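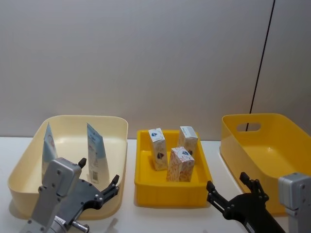 Ticket 2242
Product: Peltley label sync
Status: Open (reopened by requester)
Opened by: Sayaka Amano
Assigned to: Cletus Strickland

Sayaka Amano
Stock levels for refill pouches go back to the old number overnight. I correct them before I leave, the correction shows on my screen and on the counter screen, and by morning it's gone. It does this to the pouches and leaves the boxed goods alone. We started seeing it in June, after the update that was supposed to fix the last sync problem.

Cletus Strickland
Thanks for the report. Please clear the browser cache, sign out on all devices and sign back in. If the number still changes, let us know which browser you use.

Sayaka Amano
Done, on both machines. I don't see how a cache on my laptop changes a number at night with the lid shut, but it's done. Same result this morning. Firefox on one, Chrome on the other.

Cletus Strickland
Could two people be editing the same item? The later save wins, and that can look like a value going back.

Sayaka Amano
I'm the only one with edit rights. Your own activity page lists my save and then nothing until I open the item the next day. If something is overwriting me, it isn't being logged, and I'd call that a second bug.

Cletus Strickland
Fair point. I've asked for the server log. In the meantime, please try this:
1. Open Settings, then Connections.
2. Turn off the Steltine import.
3. Correct one pouch item and leave it overnight.
4. Don't touch the others.

Sayaka Amano
September 10, 2025. Import off since last night. I corrected the lavender refill from 12 to 5 and it still says 5. The unscented one, which I left alone, hasn't moved either, so that proves very little. I'll give it another night before I believe anything.

Cletus Strickland
The log shows the Steltine import writing to every item with a pack size above one. Your pouches are set up with a pack size of 6, and the boxed goods have none. The import treats its own file as the master copy and skips the activity page. I've marked this as the cause and set the ticket to Solved.

Sayaka Amano
Reopening. Turning the import off is a workaround, and I need it for the Wojcik orders. Your help page says manual edits always take priority. Either the page is wrong or the import is. Which one are you going to change?

Cletus Strickland
Understood, Status is back to Open. I've passed it to the import team with the log attached. I don't have a date from them. Until they answer, you can run the import by hand and make your corrections afterward.

Sayaka Amano
I'll do that. Please don't close this again until I've seen a corrected number survive a scheduled import.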